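Kudilo Park Planner: Getting Set Up
Part 2: Your first park day

Okay, you've made your account and you've picked your home park. If you haven't, go back to Part 1, because almost nothing on these screens will make sense without it. I'm going to walk you through building one full day at Clencombe, which is the park I know best (I've had an annual pass for way too long), but the steps are the same for any park in the list.

Give yourself a quiet half hour. You'll want your ticket confirmation, the birthdays and heights of any kids, and a rough idea of which rides your group would be sad to miss.

Before you start

Your phone and your laptop both need to be signed in to the same account. I do the big planning on the laptop and keep the phone for the park itself. You can do everything on the phone if you like, but dragging rides around with your thumb gets old fast!

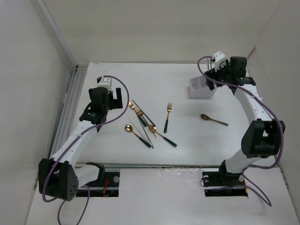 Creating the day

1. Tap Trips, then New Trip. Give it a name you'll recognize later. I once had four trips all called "Park" and I opened the wrong one at the gate.

2. Choose Clencombe from the park list and pick your date. Days shown in gray haven't had their opening hours posted yet. You can still plan on them, but Kudilo will borrow the hours from the same day the year before, so check back the week you travel.

3. Type in your ticket number. It's the long one under the barcode, and the dashes don't matter. If you're on an annual pass, flip the Passholder switch first or the number box will turn red and refuse to budge.

4. Add everyone in your party. Adults only need a name. For kids, fill in the height too, because that's how the planner decides which rides to hide.

Note: Measure in shoes! The ride staff measure in shoes, and my niece went from "hidden" to "allowed" on the mine coaster thanks to a pair of sneakers. Please don't fudge it beyond that, though. The measuring post at the ride entrance wins every argument.

5. Tap Save. You should land on an empty timeline with the park's opening and closing times at the two ends.

Picking your rides

6. Open the Rides tab. Everything at the park is listed here, including shows, parades and the character breakfasts. Tap the star once for "would like to" and twice for "must do."

7. Keep your double stars to a small number. The planner really does treat them as unbreakable, and if you double-star everything it'll happily send you across the park and back all afternoon to make it work. Veronika Trummer, who tested this guide with her two boys, started with a list so long that the planner scheduled lunch at a quarter to five.

8. Set your walking pace. There are three choices: Stroll, Normal and Hustle. Pick Stroll if you have a stroller (I know, I know) or anybody who likes to stop and look in shop windows. Most families who pick Hustle end up changing it by noon.

9. Tap Build My Day and wait. On my laptop it takes 35 seconds. The spinner sometimes seems to freeze near the end, and you should leave it alone. Closing the tab means starting over from step 6.

Caution: Building a new day erases any changes you've made to the old one by hand. If you've spent time moving things around, tap Duplicate first and build on the copy.

Fixing what you don't like

The first version is never quite right, and that's fine. Press and hold any block on the timeline to drag it. Blocks with a little padlock are fixed times, such as shows or dining reservations, and you'll have to tap the padlock to loosen them before they'll move. Moving a dining block doesn't change the real reservation! You still have to call the restaurant or change it on the park's own site.

If a block turns orange, you've left too little time to walk there. I ignore one orange block per day and never more than that.

Meals get their own color, green, and the planner puts in two by default. You can shorten them, but sit-down places like the Clorkholm Dining Hall really need the full slot. Quick counters don't. For snacks, I just leave a gap and wander.
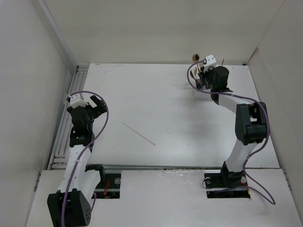 Fig. 2-2

Sharing the plan

10. Tap Share and choose View Only or Can Edit. I give one other grown-up edit rights and everyone else gets View Only. Theresia Eder on the help desk tells me that the most common message she gets is from people whose teenager deleted the parade.

11. Send the link. The other person doesn't need a paid account to look, only to edit.

12. Ask everybody to tap Save Offline before you leave home. The signal around the Aebischer Theater is terrible, and the queue for the river boats isn't much better. The offline copy won't show live waits, but you'll have your times, your map and your ticket numbers.

Note: An offline plan takes up 190 MB with the full map. If your phone is tight on space, choose Map Lite, which leaves out the shop listings.

If something goes wrong

The ticket number won't save. Check the Passholder switch from step 3. If that's set correctly and you see Error 962, the park hasn't released your ticket to outside apps yet. Wait until the next morning and try again.

A ride is missing. Look at the heights first, then check the Closures list under Park Info. Rides being refurbished drop off the Rides tab until the week they reopen.

The times are all off by an hour. Your phone has switched time zones. This one catches a lot of people in March when the clocks change, and restarting the app fixes it.

Once your day looks good, go on to Part 3, where we turn on ride alerts and set up the meeting spot.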